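Projects > Dimbridge > Desk Diaries > README

Desk Diaries - readme and data card

Nov 14, 2020 - by Jyoti Uniyal
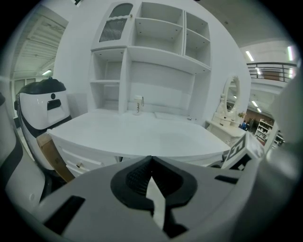 Room with a desk.

What it is

Short written diary entries from people who started working at home this year and had to sort out somewhere to do it. Nearly 500 entries, 13 people, all adults, all wrote in English. Plain text plus one spreadsheet. Not a survey. We asked people to write down where they sat, what got in the way, what they changed. Some wrote a line. Some wrote a page on chairs.

Put together by me and Harsh Semwal, in the evenings mostly. Wilson Rengifo did the cleaning script and the second pass on names. Benedikt Egger read everything and complained about my tags, fairly.

What's in the folder

entries.csv - one row per entry
entries_raw.txt - same thing before spelling of place names was fixed
tags.txt - the tag list with a line on what each tag means
prompts.txt - what we sent people, word for word
changes.txt - what changed between version one and this

Columns in entries.csv

id - just a running number, no meaning. Gaps are entries people asked us to pull.
writer - a letter code. Same letter = same person, all the way through.
week - week of the project, not of the year. I know. Too late now.
place - where they sat, in their words. "kitchen, window end" and "kitchen" are left as two different things on purpose.
text - the entry.
tags - seperated by semicolons. Can be blank. Blank means we read it and nothing fit.
tagger - jyoti or harsh.

How it was collected

Started in July. We wrote to people we knew in Dimbridge and Hoxha, asked them to pass it on. A prompt went out by email, they replied whenever. No reminders, except that Harsh sent one by accident and got a pile of very short entries back. Those are marked "short" in the tags. Kept them, a couple are great.

Nobody got paid. Everyone signed the sheet saying we could share the text once names were out.

The prompts were loose. Where did you sit today. What was annoying. What did you move. Would you do it again. People ignored them and that was fine.

Tags

Went through 2 rounds. The first list was a mess, "noise" and "neighbors" and "family" all meaning somebody was talking. Benedikt made us merge. Now:

noise - any sound they mention as a problem. Not music they put on themselves.
light - glare, dark corners, sun on the screen, lamps bought and returned
chair - chairs, cushions, backs, necks. Biggest tag by a long way.
table - height, wobble, size, having to clear it for dinner
heat - too hot or too cold. Almost all too hot early on, flips later.
cables - anything with a plug
people - someone else needs the space. Use with noise if both.
pets - what you'd expect
move - they switched spot that day
gave-up - worked from the bed or the floor or stopped

Harsh and I both tagged weeks one through 4 and compared. Mostly agreed. We disagree on "move" - I count turning the desk around, he doesn't. Left as is, check the tagger column if it matters to you. After that we split the pile by writer.

A few entries, so you know what you're getting

"Turned the table sideways. Now I face the wall, better for calls, worse for mood. Turned it back at lunch." (table; move)

"Chair again. Folded a blanket, then two, then took one out." (chair)

"Upstairs is drilling. Went and sat in the car with the laptop and did more in an hour than all morning" (noise; move)

"Cat on the keyboard. Sent an email with only the letter k in it to the whole team" (pets)

"Fine today." (short)

What got taken out

Names of people, kids' names, employers, street names, and anything medical past "my back hurts". Replaced with [name], [work], [street]. Town names stay in if the writer said ok. Wilson's script caught most of it, then a full read by eye. Pet names stay. We asked, people wanted them in.

If you find a name we missed please write to me first, don't post it in the open.

What it's good for

Reading, mainly. Teaching people to tag free text, it's a nice size for that and the disagreements are real ones. Fouad Sabbagh ran an evening class at Skinitz on an earlier cut and his notes on the tag list made it a lot better. Looking at how people talk about their own rooms over a few months. You can see someone go from "temporary" to "my desk" without noticing, writer F especially.

What it's no good for

Any claim about how people in general work at home. It's friends of friends, all with a job that fits on a laptop, most with a door they can close. Don't make a percent out of it. Don't compare the two towns, the Hoxha side is thin and one writer did most of it.

Not a furniture guide either. People were wrong about chairs constantly and then changed their minds.

Known problems

- Week numbers slip by one for writer C, who was away and caught up afterward. Fixed in the csv, not in the raw file.
- Some curly quotes turned to junk in entries_raw.txt. Don't use raw unless you have to.
- Long entries have line breaks inside the cell. Opens fine in a spreadsheet, breaks anything that reads line by line. Wilson has a fix, will go in next version.
- "heat" was added in round two and I only went back over my half. Harsh's early entries are probably missing it.
- Writer K writes in all lower case with no periods. Not an error, leave it alone.
- A handful of entries show up twice where someone hit send again. We took out exact copies. Near copies are still in becuase the small edits are sort of interesting.

Storage

Master copy sits on the Flandeck drive, folder name same as this page. Ask Harsh for access. Please don't mail the csv around, old versions keep coming back to us with the wrong tags. If you need a copy offline note the version from the top of changes.txt.

Using it

Free for teaching and for your own reading. Anything printed or put on a website, ask first - we told the writers we'd check with them and we will, so give it a bit of time. Credit as "Desk Diaries, Uniyal and Semwal" is plenty.

If a writer asks for an entry to come out, it comes out of the next version and you should drop it from your copy too. changes.txt lists the ids.

To do

- redo heat on the early entries
- line break fix
- a second reader for the pets tag, Benedikt has offered
- ask the writers if they want to carry on over the winter. So far F and K said yes, C said only if the prompts get shorter

Questions to me or Harsh. Harsh is faster.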